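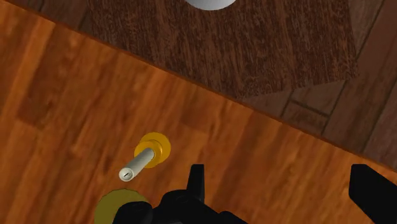 Posted in Visits | Words by the Shop Floor Notes desk | December

I went to the Sircombe open day expecting a demo and got a tour of a codebase, which I will admit was the better deal. Sircombe makes software for robot arms: a perception module, a motion planner and a layer on top called Ulell that decides what to do next. Most of what they had to show us lives in simulation, so most of the day was spent looking at monitors in a long room with bad coffee.

The pitch was familiar. Describe the task, press go, and the arm works out the rest. I have heard that pitch at trade fairs for years, usually from someone standing between me and the emergency stop. To their credit, the Sircombe people let us sit down and poke at things.

The wrist view

The first station showed what the planner gets from close to the gripper. A gray rod stands in a yellow disc, near the left finger, with nothing between the jaws and a lot of glossy orange wood grain everywhere else. A second disc, a duller olive color, is half hidden behind the gripper's own body.

I asked about the second disc. Does the perception module know it's there, or does it see a green crescent and guess? The answer was that Ulell keeps a memory of objects seen from earlier viewpoints and fills in what the gripper covers. Fine. How long does it keep believing in something it can't see? That turned out to be a setting, and the default is 10 seconds. I'd like to know what happens at second eleven, and I didn't get a good answer.

The other thing I noticed was the floor. Past the edge of the table there's a dark mat and planks a long way down, and a planner that works from color alone has wood on top of wood to sort out. They use simulated depth for this. Simulated depth is clean. Real depth cameras go to pieces on shiny surfaces, and when I said so the engineer at the desk agreed at once and pulled up a noise model. It can be switched on from the config file. It was off for the demo.

Two grasp planners, one argument

The middle of the day was a talk on grasp planning. Sircombe ships 2 planners, an older one that samples grasps and scores them, and a newer learned one named Skonier. The slides had Skonier ahead in a benchmark of 142 tasks. I asked who wrote the tasks. They did. I asked whether any had been held back while Skonier was being trained, and there was a pause, and then a yes, with the numbers to follow by email. I'm still waiting.

What I did like was the logging. Each attempt gets a replay you can scrub through, with the planner's candidate grasps listed beside it and the reason each was thrown out. "Wrist limit." "Collision, table." "Score below threshold." Anyone who has spent an evening wondering why an arm is just sitting there will see the value of that. It's dull work, and I'd pay for it sooner than I'd pay for Skonier.

The dining table

After lunch they put up a bigger world: a white arm on a stand next to a dining table, with red chairs, a potted plant and a navy mug with a green clover on it. There's a white toy sword lying by the mug, and another small sword-like thing hanging under the gripper, well clear of the tabletop.

A sword is a mean object to plan for — thin blade, wide guard, weight you can't guess from the outline. I'd have liked to see the contact settings, because a simulator can hold a thin blade in ways that no rubber pad ever will. When I asked, I was told friction was "tuned." Tuned against what? A real arm in the back, supposedly, though it wasn't on the tour.

The plant bothered me more. Those long leaves reach up and out, and I wanted to know what the planner thinks they are. By default it wraps the whole plant in one box and steers around it. That's safe, and it also throws away a good part of the air over that table. You can swap in a finer mesh, at a cost in planning time that they weren't ready to put a number on.

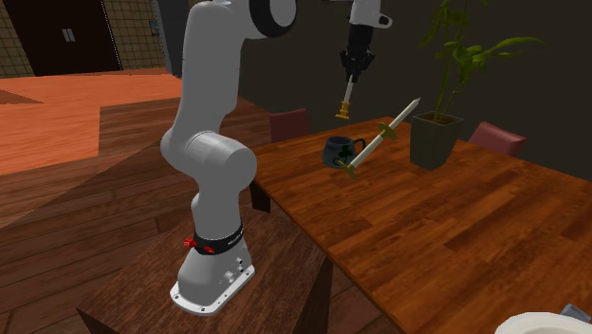 Sequeira, and the part you can download

The last hour went to Sequeira, their scene editor, which will be free for small teams. It loads a world, lets you move things and writes the result to a text file you can keep in version control. I moved the mug, saved, and the diff was 2 lines. Good. I then renamed an object and the task script broke without a word, and I had to dig through the log to find out why. Known issue, apparently, with a fix planned for the next release.

I left at four with a trial license and a list of questions. I'll install it on our own machine, turn the depth noise on and run the older planner first. If the held-back numbers ever arrive I'll add them to this page.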